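Divivgate Student Robotics Challenge Opens Registration for Third Season

For immediate release - July

Registration is now open for the third season of the Divivgate Student Robotics Challenge, a competition for high school and community college teams who program robot arms to carry out everyday table tasks. The program is run by Privetti, a training company, with equipment and technical support from Iltora.

Last season 367 students took part. Organizers have added places this year and expect to field more teams from schools that have never entered before. There is no entry fee, and teams do not need to own a robot. Each team works in a simulator first, then books time on the arms at the Privetti workshop in Divivgate.

Teams may have up to 6 students and must register with one adult coach. Coaches can be teachers, parents or club leaders. Students who do not have a team can sign up on their own and will be placed in one before the first workshop.

The season has three stages. In the first, teams write a short plan and pass a safety test. In the second, they complete a set of basic moves, such as picking up an object and setting it down inside a marked area. The final stage is a timed run of a longer task, judged on accuracy, spills and the number of times a student has to step in. Final runs start at 9 a.m. and are open to the public.

This year's final task is called Table Service. Teams must have a robot arm pick up a plastic bottle, pour from it into a cup and put the bottle back upright. The cups come in different colors, and the judges name the color just before the run begins. A second arm is available at each station, and teams decide for themselves whether to use it. Scoring rules for two-arm runs are in the team handbook.

Pouring was chosen after coaches asked for a task that could not be solved by replaying one fixed path. The amount of liquid changes between runs, so a motion that works on one attempt may overfill the cup on the next.
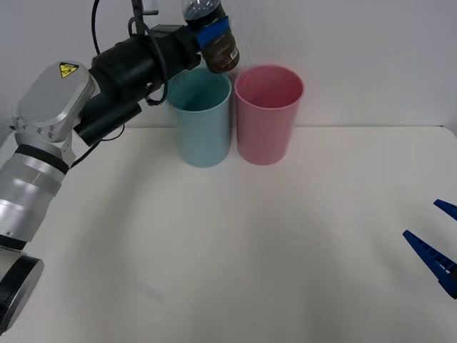
Workshop time is booked in two-hour blocks. Each team gets three blocks during the season and may apply for one more if the calendar allows. Students write their code in Bang, the block-and-text programming tool used in Privetti's classes, or in Python. Code from earlier seasons may be reused as long as the team says so in its plan.

Some 200 workshop places are set aside for students in their first year of robotics. These sessions cover how to stop the arm in an emergency, how to set its speed limits and how to grip soft or round objects without dropping them. Closed-toe shoes are required in the workshop, and long hair must be tied back.

Travel help is available for teams coming from outside Divivgate - coaches should ask for it on the registration form. Forms, the team handbook and the practice files for the simulator can be downloaded from the Privetti website. Registration closes when all places are filled.

About Privetti

Privetti runs robotics and programming classes for students and adults in Divivgate. Iltora supplies and services the workshop equipment used in the challenge.

Media contact: Privetti press office, Divivgate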